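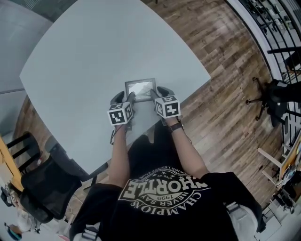
Small picture frame with a dark gray border, on the table.

Ticket: Submissions cut short on Davham Marsh bylaw consultation
Opened by: Johanna Grabner, Treleck Wetlands Group
Product: Jivow Consult, public comment form
Opened: May 29, 2019
Priority: High
Status: Closed

Johanna Grabner (customer)

We sent comments on the draft Davham Marsh bylaw through the form on the Treleck council site. The form accepted them and each person got a confirmation email. When the council put the comments up for public reading, ours stopped in the middle. My own comment ends with "the council has a duty under the" and then nothing. The part that's missing is the part where we ask for the right of residents to challenge drainage permits to be kept in the bylaw. The draft drops it.

I've checked with the members who told me they wrote in. 12 of them have the same problem. The others wrote short comments and those look fine.

I need to know two things. Is the full text stored somewhere, and which version are the councilors reading?

Arash Mousavi (support)

Thanks for the report. I can open your published comment and I see it end where you say it does. Please send:

- the reference number from one of the confirmation emails
- the browser used, if you know it
- whether the text was typed into the form or pasted from another program

Please don't resubmit yet. A second submission from the same email address replaces the first one in the council's list, and I'd like to look at the original record.

Johanna Grabner (customer)

Reference sent by email so it isn't on the public ticket. I used Firefox. I pasted from a word processor. One of our members, Aldo Parisi, typed his straight into the box on his phone and his is cut too.

One person already resubmitted before I saw your message. I've asked everyone else to wait.

Arash Mousavi (support)

Received. Pasting is not the cause, if a typed comment has the same fault.

What I tried on a test copy of the consultation:

Short comment, one paragraph: published in full.
Long comment, one paragraph: cut.
Long comment, several paragraphs: cut at the same length.
Long comment with accents and curly quotes: cut slightly earlier.

The cut falls at 1000 characters counting spaces. Accented letters and curly quotes are stored as more than one unit, so a comment that contains them is cut a little sooner. There is no length limit on the form itself and the page doesn't warn the writer. I'm passing this to Ladan Soltani, who looks after the publishing step.

Ladan Soltani (engineering)

Comments are saved in one place and copied to another when the council publishes them. The saved record has no length limit. The published copy does. The limit comes from an older page template that was meant for event feedback, and the Treleck consultation was set up with that template.

I opened the saved record for the reference Johanna sent. The full text is there, including the section on permits.

Still to check: the reading pack. Councilors don't use the public page. They get a document that is exported from the system, and I don't know yet which copy the export reads from.

Johanna Grabner (customer)

Good to hear it's saved. Please treat the reading pack as the urgent part. The bylaw goes to the environment panel before the full council vote in September, and the panel decides whether the permit clause is put back. The clause has been in the marsh rules since 1928. If the panel reads half of each comment, it will look as if people are in favor of the draft, because most of us opened with what we like about it. The buffer strip along the Davham is good and we said so first.

Also, can you tell me if the person who resubmitted has lost anything?

Ladan Soltani (engineering)

The export reads from the published copy, so the reading pack has the short versions. I've told the council's contact, Mirta Lagos, by phone and email.

On the resubmission: the earlier version is kept in the history and the new one is stored in full. The new one is the one that will be shown. If the writer wants the earlier one back, the council can switch it.

Mirta Lagos (Treleck council, customer administrator)

I'm joining the ticket from the council side. The pack went to the six members of the environment panel last week. I have written to them to say it is incomplete and should not be used. I will send a new one when Jivow confirms the fix.

We will not close the consultation on the original date. I can't give the new date here until the clerk has signed the notice, but it will be on the council site.

One question for Ladan. We also had comments by letter and by email, and Kazemi, the firm that scans our mail, typed those in through the back office screen. Are they affected?

Ladan Soltani (engineering)

Yes. Anything published through that template is affected, however it was entered. The text Kazemi typed in is saved in full.

Steps done today:

1. Moved the Davham Marsh consultation to the standard template, which has no limit.
2. Republished all comments from the saved records.
3. Ran the export again and compared it with the saved records. They match.
4. Checked the accents and quotes in the new export. They display correctly.

Mirta, the new export is in your downloads folder. The old one is marked as withdrawn.

Mirta Lagos (Treleck council, customer administrator)

Downloaded. I compared the letters against the paper originals and they are complete. The new pack has gone to the panel with a cover note that says which comments changed. The clerk asked me to put the same note on the consultation page, and that is up now.

Arash Mousavi (support)

Johanna, could you look at the public page and confirm for your members? If you still see the short text, reload the page or clear the stored copy in your browser.

Johanna Grabner (customer)

Mine is complete. Aldo says his is too. I had to reload twice. One member's comment still ended early, but we compared it with her draft and she had left the sentence unfinished herself. She will write to the council directly.

I'd like it noted that the form should tell people when there's a limit. We only found this by reading our own comments back.

Arash Mousavi (support)

Noted and logged as a separate request: show a character count and a warning on any form that uses a limited template. The event feedback template has also been taken off the list offered when a council sets up a consultation. You'll get an email when the count is released. Closing this ticket. Replying to the closing email will open it again.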